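Skarkoren Desk and Lunch Table Mat, Dark Grey

Sold by Flukitz Workplace Supplies
Product code: SK-234-DG
Price: $37 per half metre, GST included
Availability: cut to order

The Skarkoren mat is a heavy, flexible mat for desks that get used for more than desk work. It lies flat across the middle of a desk or table and takes the wear that would otherwise go into the top: keyboards, mugs, takeaway containers, sticky cups, craft knives used by people who should have got the cutting board out. It comes in one colour, dark grey, and one width. You choose the length.

We first stocked it for offices where staff eat at their desks. Since then most orders have come from shared lunch rooms, classrooms, home studios and workrooms where the same table is a bench in the morning and somewhere to eat at noon.

Sizes

The mat comes off the roll 64 cm wide and is cut to whatever length you ask for, up to 234 cm. Lengths are rounded up to the next half metre for pricing, but the piece you receive is cut to the length you gave us. If you want the full 234 cm, it is charged as two and a half metres.

Measure the part of the desk you want covered, not the whole top. Most people leave a border at the back for cables, lamps, tissue boxes and the like, and a narrower one at the sides. If your desk has a raised lip or a cable tray at the back edge, measure from the front of that.

The corners are left square. We can round them on request at no charge, but please say so in the order notes, as cut mats can't be returned for a change of mind.

Surface and backing

The face is smooth and sealed. Spills stay on top long enough to be wiped up with a cloth. Oil and chilli sauce should be dealt with the same day. Tomato, soy and coffee come off with warm water and a drop of dishwashing liquid.

The backing grips laminate, sealed timber, melamine and glass. It does not need tape or adhesive. On freshly oiled timber, wait until the finish has fully cured before putting the mat down, and lift it every few weeks for the first few months so the top colours evenly.

The mat is 5 mm thick. That is enough to take the noise out of a can or a plastic container being put down, and a full-size keyboard still sits level on it. A sheet of paper on the mat can be written on with a ballpoint, although with a hard pencil you may want something firmer under the page.
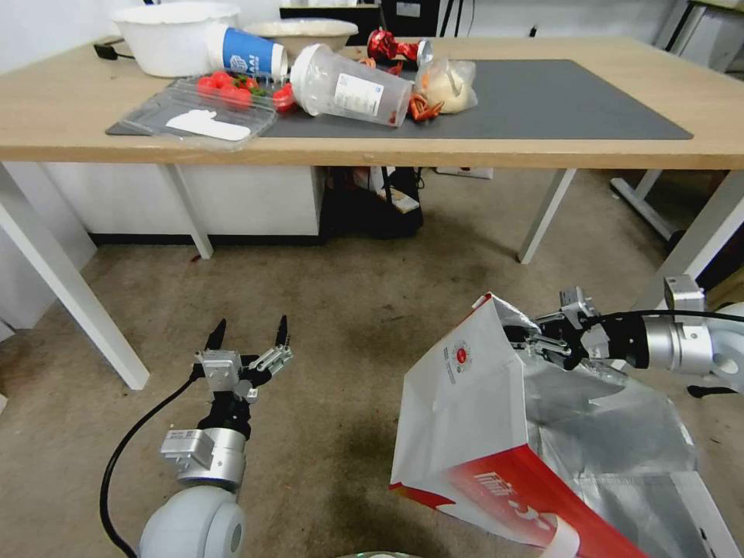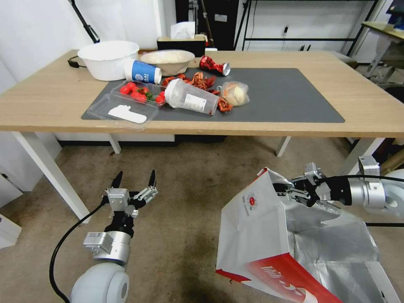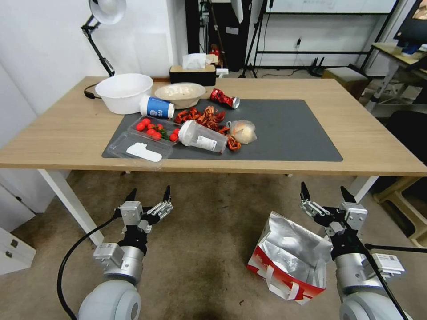

Skarkoren mat in dark grey on a light-coloured desk, with cherry tomatoes and a tipped paper cup. Desk and other items not included.

Using it as a lunch table

The mat is suited to messy shared meals. Crawfish, wings, anything with shells or bones or a bag of sauce. Put food in bowls or containers as you normally would. The face is not certified for direct food contact, so treat it as you would the table itself and throw out anything edible that has been sitting on it.

For clearing up, this order works well:

Take off the bowls, cups and bottles first and check that lids are on before you pick them up.
Close any clamshell containers with food still in them and put them in the fridge.
Push shells and scraps together with a folded paper towel or a bench scraper, working towards the front edge, and tip them into a lined bag held underneath.
Wipe from the back of the mat to the front with a damp cloth.
Dry with a tea towel before putting a laptop or paperwork back.

Loose bits show up on the dark grey, especially pale crumbs and rice. Some customers see that as a fault. In the lunch rooms we supply it has generally been taken as a good thing, as people can tell when the table hasn't been wiped.

Shells and fish bones won't cut the face in ordinary use. Dragging a loaded metal tray over them might, so lift trays across.

Care

Wipe down as needed. For a full clean, roll the mat up, take it outside or to a laundry tub, and wash both sides with a soft brush and mild detergent. Rinse and hang over a rail in the shade. Don't put it in a washing machine, a dryer or a dishwasher. Don't iron it.

If the smell of seafood or garlic hangs around, a paste of bicarb soda and water left on for an hour will usually shift it. Rinse well afterwards, as dried bicarb leaves a white bloom on the dark face.

Hot items need a trivet. The mat will handle a mug of tea or a takeaway soup container. It will not handle a pot straight off the stove, and heat marks are permanent.

Avoid bleach, acetone, methylated spirits and citrus-based degreasers.

When it arrives

The mat is posted rolled, face out, in a cardboard tube. Unroll it on the desk with the face up and leave it for a day. The ends may lift slightly at first - a few books on each end will settle them. There is a faint smell on opening that goes after a day or two in a room with a window open.

Longer pieces are awkward for one person to lay. Start at one end, line up the front edge with the front of the desk, and unroll along it.

Specifications

Colour: dark grey
Width: 64 cm
Length: cut to order, up to 234 cm
Thickness: 5 mm
Corners: square, rounded on request
Backing: non-slip, no adhesive
Use: indoor only
Packed: rolled in a tube

Common questions

Can two pieces be joined?
They can be butted together side by side on a deep table. There is no joining strip, and crumbs and liquid will get into the gap. For eating on, one piece with a border of table showing is easier to keep clean.

Can I trim it myself?
Yes, with a sharp utility knife and a steel rule. Cut from the back. Scissors leave a wavy edge.

Will a mouse work on it?
Optical mice track well on the face. If you eat over the same spot, wipe it before blaming the mouse.

Does it come in a lighter colour?
No. A light grey was trialled and it stained.

Is it suitable for a floor?
No. It isn't made for castors or foot traffic, and it won't lie flat over carpet.

Goes with

Dolgate bench scraper, wide blade. Handy for clearing shells and crumbs to the edge.
Wainwright cork trivet, round. Won't slide on the Skarkoren face.
Wainwright clip-on cable guide. Fits behind the mat on most desk tops and keeps leads off the eating area.

Customer comments

"Bought for the big table in our workroom, which does for meetings and for lunch. It has had everything on it. The red sauce came off with dish soap. Would have liked it a bit wider, our table is deep and there's a strip of timber left at the back, but that's where the tissues and the bowls end up anyway." - Denise Sugden

"Good thick mat. Mine had a curl at one end for nearly a week. Flat now." - Jordan Treloar

Delivery and returns

Orders are cut and posted within 5 working days. December orders may take longer and we don't cut over the Christmas shutdown. Delivery is charged by length of tube and shown at the checkout before you pay.

Faulty mats will be replaced or refunded. Please keep the tube until you have laid the mat and checked both sides. Because each piece is cut to your measurement, we can't take back mats that were ordered in the wrong length, but if yours is too long we will trim it for the cost of postage.

A swatch of the face and backing is available free on request. Add "Skarkoren swatch" to your order or ring the shop before 4 pm.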